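Search tips Enter keyword Go

Workshop tips: keeping the bench right when a robot shares it

We put the first arm in at the Predham workshop in February, to do the cloth work that used to fall to whoever was free: picking up wipes and covers, passing them over, laying them down flat. It handles up to 1,000 pieces in a good week. The jobs left for people have changed, and so has the way we keep the room. These are the habits that have stuck.

Cover the gripper. Bare fingers slip on thin cloth and leave marks on it. A knitted cover grips better and costs very little. Pull it on so the ribs run along the length of the gripper, and check the seam at the start of each shift. Once a cover has gone baggy at the fingertips it should come off, even if it looks clean. Wash covers in cool water with no softener, which makes the knit slide. Dry them flat.

Keep cloths to one weight. People adjust to a thick one without thinking about it, but the arm needs its settings changed. We sort ours into two bins, light and heavy, and finish one bin before starting the other.

Tie cables back before anything else. A loose cable that a person would step round will catch on an arm sooner or later. Use hook-and-loop ties, as you will be undoing them often.
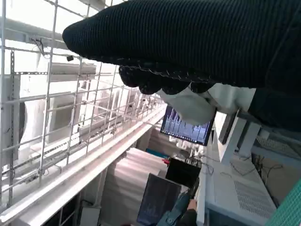
Leave clear space for hands. Decide where people will reach in and where they won't, and mark it on the bench with tape. Stop the arm before reaching past the tape, every time, including for a dropped screw. The stop button should be somewhere you can hit it with either hand.

Write down every stop. We use the Druvura log sheets, though a school exercise book would do. Put the time, what it was holding and what you did. After 200 entries we could see that most of our stops came just after lunch, when the bench had been used for other things and not put back.

Share the watching. Minding a machine is more tiring than doing the job yourself. We swap every 3 hours at most, and the Mridha site swaps more often than that. Whoever comes off watching gets a job with some walking in it.

Keep your hand in. Once a month we fold and sort a batch by hand. New starters learn it that way first, and they are quicker to spot a bad pick afterwards.

Spare covers are in the drawer marked Serusach, under the tape.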